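Teltusico Bin Transfer Set: Data Card

Version 3
Maintained by the Tolville Manipulation Laboratory, Gutema campus

Summary

The Teltusico Bin Transfer Set is a collection of demonstrations recorded on a two-arm tabletop station. Each demonstration shows packaged goods being moved between open plastic bins under the control of a human operator. The set is intended for training and testing policies that learn from examples, with particular attention to the choice of arm and to the handling of soft packaging next to rigid packaging.

This release contains 401 demonstrations. Of these, 300 form the training portion and the remainder are held out for evaluation. The split was made by recording session, so that no session contributes to both portions. Users who report results on this set are asked to keep the split as published.

Task definition

An episode begins with one or more packages in the bins and both arms at rest. The operator receives a short written instruction naming an item and a destination bin, and moves the item with either arm. The episode ends when the item is released in the destination bin and the arm has withdrawn above the rim. Instructions refer to bins by color and, where two bins share a color, by side.

Items fall into two broad groups: cartons, which keep their shape when grasped, and flexible pouches, which do not. Pouches are the harder group. They lean on one another, they fold under the fingers, and a grasp that is sound at the top edge may slip once the weight of the contents shifts. Operators were instructed to approach pouches slowly and to avoid pressing them against the bin wall.
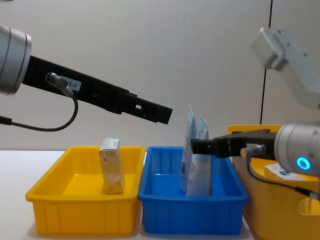

Both arms are available in every episode, including those in which only one is needed. The idle arm is kept within reach of the work area and is recorded in full, as a policy must learn when an arm should stay still. Handover from one gripper to the other is permitted only where the instruction calls for it, and such episodes carry a separate tag.

Collection procedure

Demonstrations were gathered at the Gutema campus between April and June. Operators completed a training period before any of their episodes were accepted. Sessions were limited in length, and operators were free to stop at any time. Item placement was drawn from a printed list at the start of each session and reset by hand between episodes.

An episode was discarded if an item left the work area, if the emergency stop was used, or if the recording had gaps in the joint data. Episodes with a failed first grasp followed by a successful second attempt were kept and marked "recovery." Users who want clean demonstrations only can filter on this field.

Contents of each episode

episode_id: unique identifier within the release
session_id: recording session, used for the split
instruction: the written instruction as given to the operator
joint_states: positions and velocities for both arms
gripper_states: opening width for both grippers
images: color images, synchronized with the joint data
outcome: success, recovery, or partial
notes: free text entered by the operator, often blank

Annotation

Outcome labels were assigned by two reviewers working separately. Where they disagreed, a third reviewer decided. The "partial" label covers episodes in which the item reached the correct bin but came to rest across the rim or on top of another item. There are 9 such episodes, all in the training portion.

Known limitations

The collection comes from a single station, and a policy trained on it alone should not be expected to carry over to other tables, lighting conditions, or bin types. Transparent packaging is absent. Operator notes were not edited and use inconsistent names for the same item — "pouch," "bag," and "packet" all occur.

Gripper width readings in the earliest sessions drift slightly over the course of a session. A corrected field is supplied next to the original values, and the correction script is included in the tools directory.

Permitted use

The set is released for research and teaching. It may not be used as the sole basis for a safety assessment of any deployed system. Redistribution is allowed if this card is included without changes.

Related releases

The Shemweta Shelf Set, also maintained by the laboratory, uses the same file layout and field names. The two may be loaded together, but session identifiers are not unique across them — prefix each with the name of its set before merging.

Errors in labels or files should be reported through the issue tracker, with the episode identifier and the release version.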